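Come knit with us! Kostum is looking for sample knitters and a few brave beginners

Hi, I'm Lena Adamczyk, and I write knitting patterns for a small label called Kostum. I've got a new booklet coming together and I can't possibly test all of it myself (my wrists would quit before I did), so I'm looking for 9 people to knit with me through August.

I need two kinds of people. First, experienced knitters who can follow a chart, turn a heel without a video running, and tell me plainly when my instructions make no sense. Second, folks who've made a scarf or two and want to try something small. If you get stuck on page one, I want to hear about it, that's the whole point of having you!

You'd get the yarn, the draft pattern and a finished copy of the booklet when it's printed. Sample knitters who send pieces back to me are paid $316 for the set. Beginners keep whatever they make. I ask for 4 hours a week, more if you're slow like me, plus a short note on what went well and what had you ripping back rows.

We meet Wednesday evenings at 6:30 in the back of Kioko, the coffee place, and you're welcome to join by phone if you live too far out. Bring your own needles. I have spare stitch markers, way too many of them.

To apply, drop me a few lines at the Kostum shop counter or through the contact form. Tell me what you've knitted lately, which fibers you can't wear (I mean it, wool makes some people miserable), and whether you knit tight or loose. Photos of your work are nice but I won't turn anyone down for not having them.
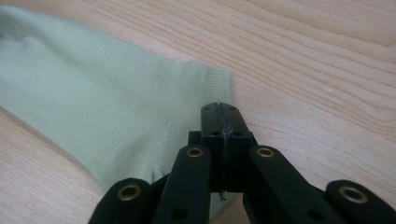
Pale green knit on a light wood table.
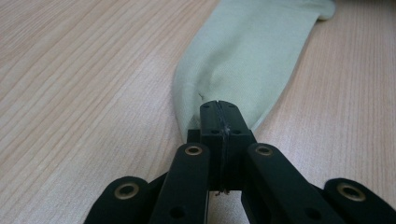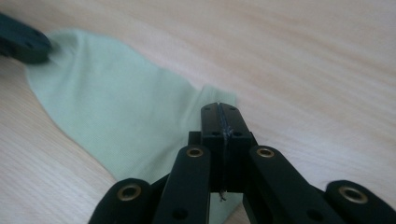
Merike Butkienė: Do you take left-handed knitters? I knit mirrored and most charts drive me up the wall, but I'd love to try the beginner set if you can put up with my notes. Also, is there parking near Kioko after six?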